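Search this site Search Go

A day at the Girnisham open houses

Posted 8/17/23 in Days Out

I have been meaning to go to the Girnisham open houses for years, and every summer something has got in the way, usually the weather or my knees. This year my neighbour had a spare seat in her car and I had a free day, so off we went with a flask and a bag of cheese rolls, and I am so glad we did!

If you haven't been, the idea is a simple one. Seven homes in the village open their doors, you get a paper map at the hall, and you wander from one to the next in whatever order you fancy. They aren't grand houses. They are ordinary ones, where people live and cook and lose their glasses, and the theme this time was bedrooms and bedding, which suited me down to the ground (I have more quilt covers than one person can decently own).

We started at the top of the hill, where the lady had put her grandmother's blankets over the banisters all the way up the stairs. You could touch them, which I liked. One had been darned so many times in so many greens that it was hard to say what colour it had been to begin with. Then down to the terrace by the chapel for two small back bedrooms, both very neat, and a talk on folding fitted sheets that drew quite a crowd on the landing. I have now been shown how to do it and I still can't.

Coffee was at Zevimham, the old seed shop, at the bottom of the lane. The queue was long and the lemon cake had gone by the time we reached the front, but the ginger was very good and we got the bench outside. I had a nice chat there with a couple who had come for the bedding plants, having misread the leaflet, and had decided to stay anyway.

After that came the house I had been looking forward to most, because the leaflet promised "beds as we use them". So many show bedrooms have those eleven cushions that must go on the floor before you can lie down. I would much sooner see a floral comforter with the tissues within reach, a pink box of them lying on top of all those flowers, and a plain grey fabric pad with a thin black edging put down on the bed as well. It looked like a bed that somebody gets some good out of. My own mother had a flowery cover in the spare room, and I stood there thinking of her for longer than I expected to.

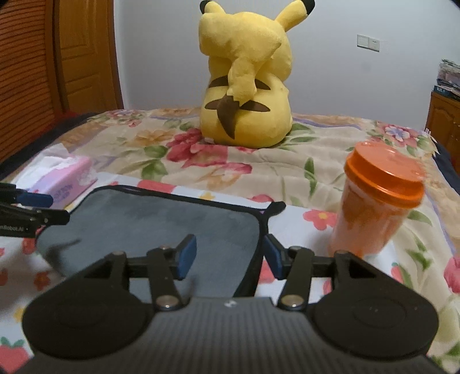 Muthoni Tanui thought I was being soft about it, and told me so on the way down the path. A big pattern on a bed wears you out after a month, she said, and she would have plain white every time and put the flowers in a jug. I said white shows every drop of tea. She said I shouldn't be drinking tea in bed, then, and we went on like that happily all the way to the green.

The last stop was the hall, where the Öztürkmen stall was selling cotton by the metre. Ataberk Eren was cutting it, and he was endlessly patient with me while I dithered between a small sprig and a much bolder rose. I came away with five metres of the rose. It is meant for a cover, with pillowcases to match if I cut carefully, though I dare say it will sit in the cupboard till March while I finish the last thing I started.

A few practical bits if you are thinking of next year. Parking is in the field behind the hall and it is bumpy. Most of the houses have stairs, and you will be asked to take your shoes off, so wear decent socks. Take cash for the coffee. The map is pretty, but the lane to Zevimham is drawn on the wrong side of the chapel, and we walked right past it twice.

We were home by six, with the cheese rolls still in the bag, and had them for supper.

2,048 views 7 comments 5 shares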